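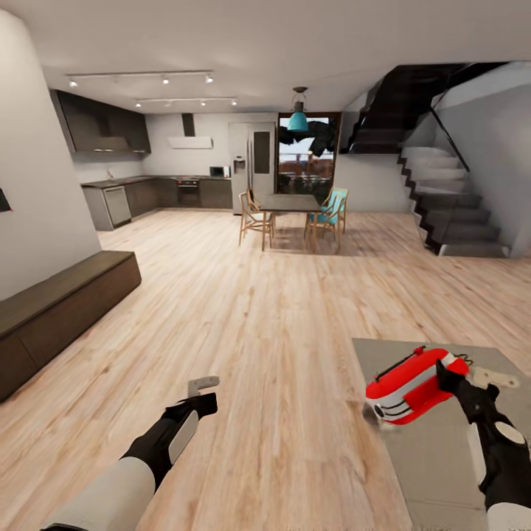 **Pekthorpe, October 26, 2023**

# Wunley Household Appliance Repair Records

This repository holds the repair records kept by the Wunley lending and repair service, covering small domestic appliances brought to the Pekthorpe and Fistow counters. It is maintained by Zoltán Boros on behalf of the service. Corrections should be lodged as an issue, quoting the record number.

## Scope

Each row describes one appliance on one visit. An appliance that came back a second time has a second row, linked to the first through the `prior_record` field. Mobile phones, computers and anything hard-wired into a dwelling are outside the scope of the service and do not appear.

The collection is organised into 11 appliance categories. Categories follow the labels used on the intake form – "jug" means an electric kettle, and "bar heater" is kept separate from "fan heater".

## Files

- `records.csv` – one row per visit
- `parts.csv` – parts fitted, keyed to the record number
- `categories.csv` – category codes and their plain-language names
- `fault_codes.csv` – the 56 fault codes in current use
- `CHANGELOG.md` – amendments by release

All files are UTF-8, comma separated, with a header row.

## Principal fields

| Field | Type | Notes |
|---|---|---|
| `record_no` | string | Unique; prefix P or F for the counter |
| `category` | string | See `categories.csv` |
| `fault_reported` | string | Owner's words, lightly edited |
| `fault_found` | code | See `fault_codes.csv` |
| `outcome` | code | `R` repaired, `P` partly repaired, `N` not repaired, `W` withdrawn by owner |
| `tag_test` | boolean | Blank where no test was carried out |
| `prior_record` | string | Blank on a first visit |

A blank in `tag_test` should not be read as a failure. Double-insulated items with a damaged casing were not energised under any circumstances, and these carry fault code 2 together with outcome `N`. 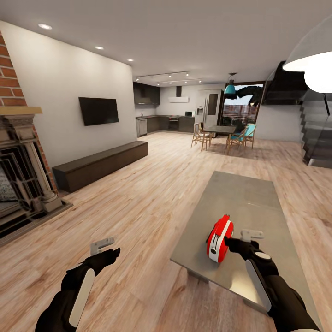

*Toaster with a red body and white band, coffee table.*

## Collection

Intake was recorded on paper at both counters and transcribed monthly. The Fistow counter used an older form until January, on which the reported fault and the fault found shared a single box. Those entries were separated by hand during transcription. Where the two could not be told apart, the text was placed in `fault_reported` and `fault_found` was left empty.

Part numbers were copied as printed on the packaging. Parts ordered through Cunha carry that supplier's own stock code, which does not always match the manufacturer's.

## Privacy

Names, addresses and telephone numbers were removed before release. Free-text fields were read through by two people, and remarks identifying a household were deleted. Serial numbers are withheld.

## Known limitations

- Owners decided what to bring in. The records cannot be used to estimate how often any type of appliance fails.
- Colour and model are recorded inconsistently, particularly for toasters and jugs.
- Five records have no outcome code. The original forms were water damaged.
- Labour time was not collected.

## Licence and citation

The data may be reused with attribution, including for commercial purposes. Please cite as:

> Wunley Household Appliance Repair Records, Z. Boros (ed.), Pekthorpe, 2023.

Requests for the paper forms should be made in writing to the Pekthorpe counter. The forms may be inspected on site but are not lent.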